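Pliteo Hall Users Group
Minutes of the August meeting

Meeting opened at 7.05 pm in the small room. Drokow, Sturik and Nkosi were represented. Apologies were received from the playgroup.

1. Previous minutes
Accepted with one correction. The deposit on the large urn is $75, not $57.

2. Cups and lids
Drokow asked again about drinkware for the afternoon sessions. There are two kinds in use at present, the clear cups and the clear plastic dome lids that came with an earlier order. The lids are stored separately and end up all over the place. Several people said they would like the lids kept with the cups they fit. Others felt the lids are only needed for cold drinks and could go on the top shelf.

Agreed to keep one sleeve of lids in the kitchen drawer and put the remainder in the storeroom. Sturik to label the drawer.

3. Small tables
The square tables with the round cable hole were discussed. They are a good size for snacks and drinks but crumbs go down the hole. Nkosi suggested a cloth. Sturik pointed out that a cloth would stop people using the hole for its purpose. Left as is. Whoever uses a table wipes it down, including the rim of the hole.

Corners taped to the floor are to stay taped during a session. At pack-up, lift the tape slowly so the carpet is not pulled. Sturik has dark grey tape if anyone runs short. 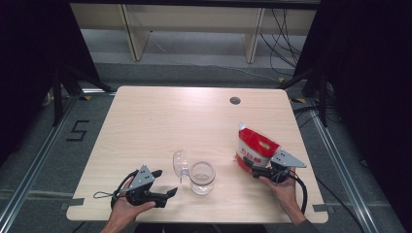
Item 3: square table with cup, dome lid and red and white bag.

4. Snack bags
Opened bags have been going back into the cupboard without a clip. Agreed that any opened bag is either finished, clipped or taken home. Bags with labels in a language other than English are to have the contents written on a sticker in English, with any nuts or milk noted. Drokow will do this for bags already in the cupboard and bring a roll of stickers.

5. Shelving
The light wooden shelving unit is to stay where it is until the new floor plan is settled. Nkosi asked for the bottom shelf to be kept free for folded curtains. No objection.

6. Money
Balance at the end of last month was $1021. The 20 replacement cups have been paid for from this. A request to spend up to $2000 on carpet cleaning was held over — only one quote has come in and the group wants a second.

7. Other business
The storeroom key is sticking. Sturik will try graphite before a locksmith is called.
The kitchen light switch nearest the door has been fixed.
Please put chairs back in stacks of six or fewer.

Next meeting in the small room, same time. Nkosi to bring milk.

Closed 8.20 pm.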